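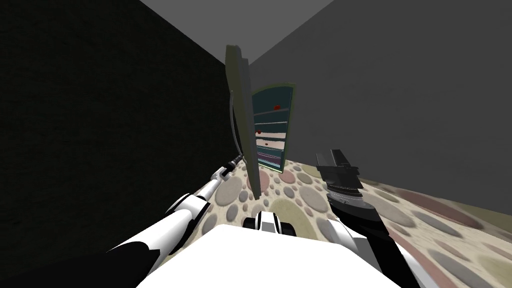 Was kauft ein Betrieb, der eine Simulationsumgebung für zweiarmige Roboter lizenziert?

Er kauft Übungsraum für eine Steuerung, die später auf einem wirklichen Gerät laufen soll. Dazu gehören ein physikalisches Modell des Roboters, eine Sammlung von Räumen und Gegenständen, ein Katalog von Aufgaben und ein Verfahren, mit dem Versuche bewertet werden. Alles andere, vom Training der Steuerung bis zur Übertragung auf die Maschine, ist je nach Anbieter enthalten, gesondert zu bezahlen oder gar nicht vorgesehen.

Kapitel 7
Simulationsumgebungen als Produkt: Auswahl, Lizenz, Prüfung

7.1 Worum es in diesem Kapitel geht

In den vorangegangenen Kapiteln wurde die Simulation als Werkzeug der Entwicklung behandelt. Wir haben Kontaktmodelle verglichen, Schrittweiten gewählt und gesehen, wie empfindlich ein Greifvorgang auf einen falsch gesetzten Reibwert reagiert. Dieses Kapitel nimmt den Standpunkt des Käufers ein. Wer eine Umgebung nicht selbst baut, muss fremde Modelle beurteilen, oft innerhalb einer kurzen Testphase und ohne Einblick in den Quelltext.

Als durchgehendes Beispiel dient das Paket Wurier der Firma Traten. Es richtet sich an Entwicklungsabteilungen und Hochschulen, die mit zweiarmigen Robotern in Wohnräumen arbeiten wollen. Die Angaben beziehen sich auf den Stand vom 15. September 2022. Spätere Fassungen weichen in der Bedienung ab, im Aufbau kaum.

7.2 Lieferumfang

Das Grundpaket enthält 26 Aufgaben. Die meisten betreffen Möbel: eine Tür öffnen, eine Schublade schließen, einen Gegenstand aus einem Regal nehmen oder dorthin zurückstellen. Jede Aufgabe kann mit wechselnden Räumen, Boden- und Wandfarben geladen werden. Die Objektbibliothek umfasst 805 Modelle, jeweils mit Masse, Reibwerten und einer vereinfachten Hülle für die Kollisionsrechnung.

Die Jahreslizenz für einen Arbeitsplatz kostet 3779 Euro. Wartung und neue Fassungen sind darin enthalten, Schulungen nicht. Für Rechnungen auf einem Cluster verlangt der Anbieter eine eigene Lizenz, deren Preis auf Anfrage genannt wird. In einer Kostenrechnung ist dieser Posten früh zu klären, da Trainingsläufe selten auf einem einzelnen Arbeitsplatzrechner stattfinden.

7.3 Türen als Prüffall

Für einen ersten Eindruck von der Güte einer Umgebung eignen sich Türen besser als lose Gegenstände. Ein Türblatt ist an seine Drehachse gebunden. Der Greifer muss den Griff halten und zugleich einer Bahn folgen, die das Scharnier vorgibt. Weicht die Bahn ab, entstehen Kräfte, die in Wirklichkeit den Griff verbiegen oder den Arm anhalten würden. Eine nachlässige Simulation lässt die Finger stattdessen durch den Griff rutschen oder gibt im Scharnier nach, und der Versuch wird trotzdem als gelungen gewertet.

Pak-hei Poon, der Wurier für das Prüflabor in Stokau getestet hat, empfiehlt deshalb, vor jedem Training von Hand gesteuerte Versuche aufzuzeichnen und die Kräfte am Handgelenk mitzuschreiben. In seinem Bericht vom März heißt es: „Die Erfolgsquote des Anbieters habe ich erst angesehen, als die Kraftverläufe vorlagen. Bei 2 Aufgaben passte beides nicht zusammen.“ In beiden Fällen war die Drehachse des Türblatts gegenüber dem sichtbaren Modell versetzt. Traten hat die Dateien nach der Meldung ausgetauscht.

Der zweite Arm verdient dabei ebenfalls Beachtung. Viele Türaufgaben lassen sich mit einem Arm lösen, während der andere eine Ruhelage hält. Im Bewertungsverfahren sollte trotzdem geprüft werden, ob er Wände oder Möbel berührt. Wurier meldet solche Berührungen im Protokoll, zieht sie in der Grundeinstellung aber nicht vom Ergebnis ab.

7.4 Vergleichsangebot

Das Paket Aranda verfolgt einen anderen Ansatz. Es liefert weniger fertige Aufgaben, dafür einen Editor, in dem Gelenke, Anschläge und Dämpfung frei gesetzt werden. Die Einarbeitung dauert länger. Für einen Betrieb mit eigenen Möbelmaßen kann sich das lohnen, für ein Praktikum an der Hochschule eher nicht. Im Abschnitt 7.6 werden beide Pakete an derselben Schranktür verglichen.

7.5 Begriffe

Aufgabe: Ausgangslage, Ziel und Abbruchbedingung eines Versuchs.
Episode: ein einzelner Durchlauf einer Aufgabe.
Kollisionshülle: vereinfachte Form eines Körpers, mit der Berührungen berechnet werden.
Gelenkversatz: Abstand zwischen der modellierten und der sichtbaren Drehachse.
Übertragungslücke: Unterschied zwischen dem Verhalten einer Steuerung in der Simulation und am Gerät.

Die Begriffe werden im Folgenden ohne weitere Erklärung verwendet. Für die Messungen in 7.6 wird außerdem die Schreibweise der Gelenkwinkel aus Kapitel 3 vorausgesetzt.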